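**Notebook – teleop cell, bay B. July, morning start 9:10**

Goal for the session: get usable demonstrations of the plate pick with the new leader mapping, and find out why the last batch trained so badly. Same task as before. Toy sushi starts on the small blue plate, arm comes in from above, grips, lifts clear, sets it down on the white table. Operator on remote control for the first half, hand guiding for the second.

Software: Niven recorder on the branch with the timestamp fix. Policy training still on Furkis. Leader device is the Zuteck handle, firmware unchanged.

### Before recording

Power-on and homing normal. Checked the tool offset by touching down on the calibration pin. Z agreed with the stored value. X was off by 2 mm, the same as last time and in the same direction, so I have written it into the tool file and stopped treating it as drift.

Gripper force limit left at the low setting. The sushi is soft enough to deform under the default, and once it deforms the finger gap at "closed" changes from one episode to the next. That shows up in the data as a gripper signal that never settles to one value. The old batch has this all through it. I should have caught it when plotting and didn't.

Cable check: moved the wrist through its full roll range with the drives off and one hand on the loop. No snag. It does pull a bit near the end of the range in the positive direction. Soft limit set short of that.

### Remote control block

Started with the handle scale at 1:1. Too quick in the last part of the approach. The operator overshoots, backs off, overshoots the other way, and the recording then contains a wobble that the policy learns faithfully. Dropped the scale to half below a set height and left it alone above. Transition is blended, otherwise you feel a step in the handle.

Home pose is now over the far part of the table, fingers slightly open, pointing straight down. The old home was directly above the plate. Every demonstration from there was a plain descent, so the arm had no data on how to travel toward the food from anywhere else. With the new one there is a proper transfer move at the start of each episode.

The sushi goes down at an angle on the plate, and the angle gets changed between episodes. The rule is the same as in the protocol: turn the piece, leave it a little off center, don't line it up with the arm. The operator has to rotate the wrist to match the long side before descending. I had been letting people rotate during the descent. It works for a person, but the recorded path has two motions mixed together and no clear point where the orientation is decided. From now on rotate first, pause, go down.
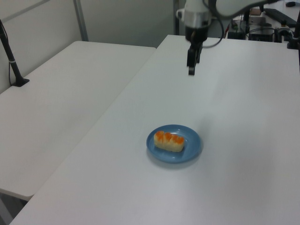
Britotau's comment on the shared draft was that the pause is a bad idea, full stop: a policy trained on pauses will learn to sit still, and some of them never start moving again. They had the same thing on their bin task and ended up cutting every stationary stretch out of the recordings before training. They would keep the rotate-first rule and drop the pause.

Fair point, and it fits something in my own logs. Two of the rollouts last month stalled above the plate with the wrist already at the right angle. I put that down to the camera stream dropping at the time. Going back over the stream log, there were no drops in either one.

Compromise for now: the operator may slow down after the rotation but does not stop. The recorder also marks any stretch where all joint speeds stay under the threshold, and the export script trims it. I kept the untrimmed files as well. Disk is cheap and I don't trust my threshold yet.

Episodes kept from this block: 24. Thrown out the ones where the fingers touched the plate rim and moved it. A plate that slides is a different task and I don't want it in this set. May want it later, so they went to a separate folder with the reason in the name.

### Hand guiding block

Switched to gravity compensation, 13:40. Arm sank slowly when released. Payload mass in the config was still the old gripper. Corrected, restarted, arm holds where it is left.

Hand guiding gives smoother paths in the transfer and worse ones near the table. Holding the wrist segment means the forearm of whoever is guiding gets between the side camera and the plate for a good part of the approach. In the remote control set the camera view never has a person in it. Mixing the two as they are would tell the policy which set it is in from the first image on, and I expect it to use that.

Options written down while it is fresh:

- Record the hand-guided path, then replay it on the arm with everyone clear of the table, and store the camera data from the replay only. The piece has to go back to the same place and angle by hand, so the replay will miss sometimes.
- Use hand guiding for the transfer only and hand over to the Zuteck handle above the plate. Needs a mode switch the recorder doesn't have.
- Drop hand guiding for this task.

Tried the first. Replay is repeatable enough on the arm side. Placement is the weak part. With a paper template under the plate it got a lot better, but the template has to come out before the replay or it is in every image. Slow. I would do this for a small set and no more.

Gripper trigger is awkward in this mode. The button is on the pendant, so one hand guides and the other presses, and the press comes late every time. In the plots the fingers start closing well after the arm has stopped moving down, which gives exactly the kind of stationary stretch described above. A foot pedal would fix it. There is one in the cabinet with the wrong connector.

### Data check

Ran the export for everything so far, old and new. Total on disk is 313 episodes including the old batch. The old batch stays excluded from training until someone decides what to do about the gripper signal. Relabeling it as open/closed with a cutoff might rescue most of it, but the cutoff would have to be picked per session.

Joint data and camera data line up after the timestamp fix. Checked by tapping the table with the closed fingers and comparing the torque spike with the image of contact. Before the fix the images lagged by several samples. That alone could explain the early closing seen in the last rollouts.

Started a training run on Furkis with the trimmed remote control set only, 4,000 steps, small batch. The set is too small to expect much. The purpose is to see whether the stall goes away.

### Open

- Crimp new connector on the pedal, wire to the spare digital input, log it as its own channel.
- Write the slow-but-don't-stop rule into the protocol. Current text still says pause.
- Second training run on the untrimmed files, same seed, for comparison. Send both to Britotau.
- Speed threshold for trimming: try half and double the current value on the same files and look at what gets cut. Worried about it eating the start of the lift, where the fingers are closing and the arm is meant to be still.
- Gripper relabeling – script exists for the other cell, ask before rewriting it.
- Wrist roll soft limit needs to go in the shared config. At the moment it is only on this machine.

17:55. Arm parked, drives off, run at step 1,150 and loss still coming down.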